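Jan 4, 2018 – play food table, sorting by plate

Third go at the plate colors. The Rilgate sheet says yellow, pink and green plates give children "an easy first sort," and I still don't buy it. Easy for whom? The catalog has 258 pieces and most of them are two colors at once. We laid out the small set anyway: three plates in a row at the back, the board in front, fruit on the board.
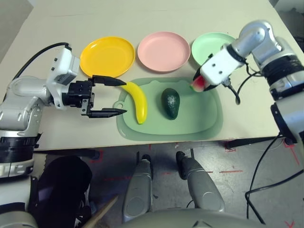 Boris Tóth thinks I'm being too hard on it. He says the watermelon slice is the best piece in the box, because a child has to stop and choose between red and green, and the arguing is the whole point. Fine, but then the sheet should say so, and it doesn't. It gives one answer per piece on page 16 and leaves it there.

Tried the Lornix wording next, the one where you name the food before you touch it. Slower, and I can't say it's better.
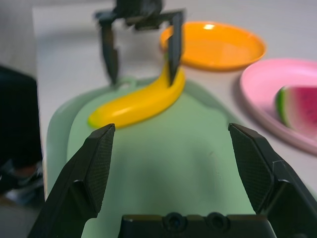
My main gripe is still the finish. Everything in the Lornix box is described as "true to life," and I'd like to know whose life. The banana has a shine on it like a new car, and the slight green tint at one tip is the only part I'd call lifelike. Matte paint would cost more – I know, I asked in July – but 500 boxes is a big enough order to ask again.

Plates next. The green one has faint rings inside, and the sheet makes a claim about those too: they're meant to "guide placement to the center." I want to see one test that shows it. 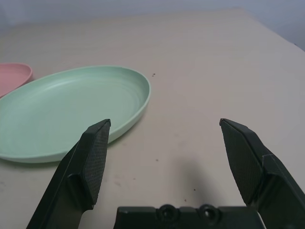 Vilho Manninen wrote in the margin of my draft: rings or no rings, kids put food where it fits, and if we want it in the center we should buy smaller plates. Probably right. I'd still strike the claim.

Left for the next session: the avocado. Its texture is good, better than I expected at the price, but it goes with the green plate only if you're generous about what green means. Under a weak lamp I'd call it black.
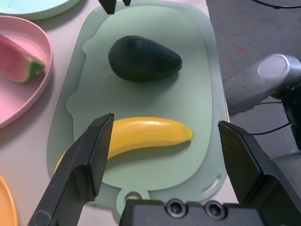
So I'd either drop it from the color sort or move it to the feel-and-name cards, where the pebbly skin does some work. Ask Arnolel if they'll swap part 605 for a lime. No reply to my last two notes, so not holding my breath.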